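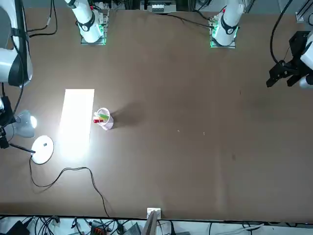 The library in my town closes at 5 in the afternoon. It used to close at 8. The change came in September, and the notice taped to the door said the evening hours were "underused." I have thought about that word a good deal since, and I think the town made a mistake.

I work until 4:30. By the time I get across Dirkosstead, park and walk up the steps, I have a few minutes to return a book and grab another one off the cart by the desk. Anyone with an ordinary day job is in the same spot. So are high school kids with practice after class, and so are parents who have to feed people before they can go anywhere.

The count behind the decision was taken over 2 weeks in late June. On an average evening, 16 people came in after 5. That number was read out at the council meeting as if it settled things. Late June is when school has just let out and half the town is at the lake. Nobody who uses the building in February would pick that stretch to measure it.

I'm also not sure that 16 is small. Araceli Palacios was one of those people. She was studying for her dental hygienist exam, and she lives with three younger brothers in a house where every room has a television in it. She told the council she now studies in her car outside the grocery store on Bjarnason Road with the dome light on. The council thanked her for her comments. 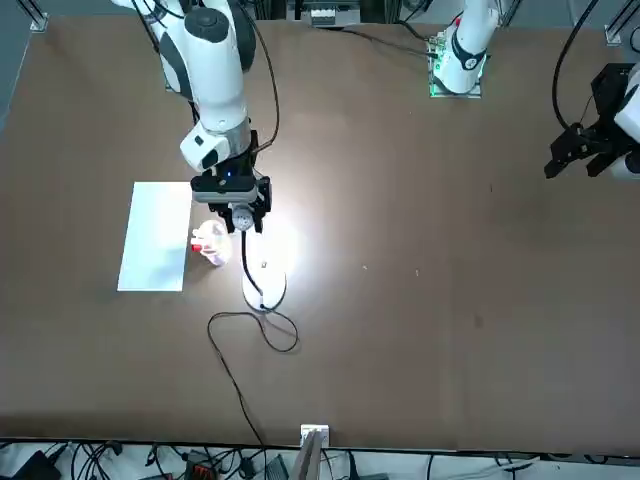

The savings were given as nearly $500 a week, mostly wages and heat. I don't dispute the figure. A town our size has to watch what it spends, and Birger Ljungberg, who made the case for the cut, was straightforward about it. The roads need work and the money has to come from somewhere. But morning hours cost money too, and they were never looked at. I have been in at 9:30 on a day off and found two people reading the paper and one asleep.

What I would like is simple. Open later. If the library can only afford a certain number of hours, move some of them to the end of the day. Start at noon 4 days a week and stay open until 8. Keep one early morning for the toddler story hour and for the retired people who like to come in then. I know some of them would be annoyed. My mother would be one of them, and she has told me so.

The staff may not want to work evenings, and that's a fair point. It should be put to them directly. When I asked Yến Khúc at the front desk, she said she used to like the late shift, as people came in then with actual questions. The daytime is mostly the printer.

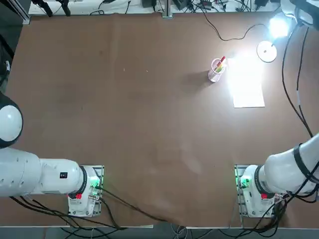
Wouldn't most people just look things up at home now? Plenty do, and plenty of others don't have a quiet room, a working connection or a printer, and they are the ones who came in at night.

There is a habit in local government of cutting the hours of a thing and then pointing to the drop in use. The bus to Mukumine went that way. First the last run was dropped, then the one before it, and then there weren't enough riders to keep the route. I don't think anyone planned it. I do think the library will get the same treatment if the next count is taken with the doors locked at 5.

The budget comes up again in the spring. I plan to ask for a count in February, taken in the evening, with the lights on.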